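Section 4. Working a sorting station with hand-held grippers

4.1 Scope
Applies to the Mesmont sorting stations, where operators pick mixed packaging with a hand-held Skolik gripper and the recorded picks are used to set up the automatic arm on the Lakberg line. Operators formerly assigned to hand sorting are assigned to picking, pad checks and review of failed picks. Pay grade and shift length stay as they were.

4.2 Before the shift
1. Wipe both grip pads with a dry cloth. Replace a pad that is split or lifting.
2. Close the jaws slowly until the pads meet. If they meet at one end only, tag the tool and take another.
3. Sign in at the station under your own name. Picks cannot be moved to another operator later.

CAUTION: Keep fingers clear of the linkage arms while the jaws are closing.

4.3 Picking
4. Bags and wrappers: take the item by a crumpled or sealed end.
5. Cups: bring one pad to each side and stop when the cup is held. Do not squeeze further.
6. Hold the item still for a moment before moving it. 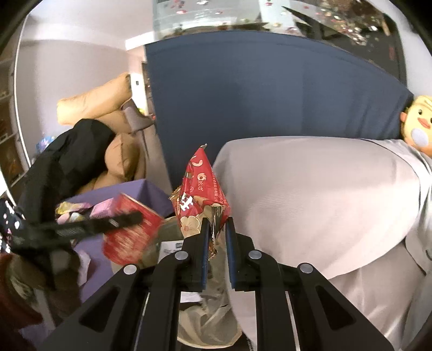 Red snack bag at the jaws; red paper cup between the pads. 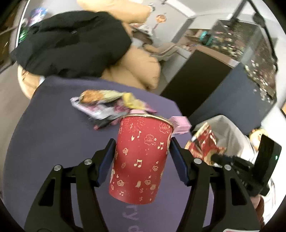
NOTE: After the first month of use Ayten Bayram wrote back that step 6 was the hard one: "At hand sorting speed you never stop, so the pause feels like a mistake. It took me most of a week. I would also like the review work shared out, as two of us were getting all of it." Review is now rotated as in 4.4.

4.4 Review rotation
7. Each operator reviews failed picks for no more than 2 hours per shift. Change over at the break.
8. Mark each failed pick as slip, crush or miss. Leave the field blank if you cannot tell.
9. A station set holds 2000 picks. When it is full, the shift lead closes it and opens the next.

Pick counts are kept per station. They are not used in individual performance reviews.

4.5 Faults
Code 6: jaw position lost. Release the item, open the jaws fully and restart the tool.
Code 8: recording stopped. Put the tool down and call the shift lead. Picks made after the code appears are not stored.

For changes to the rotation, contact Nuala Egan.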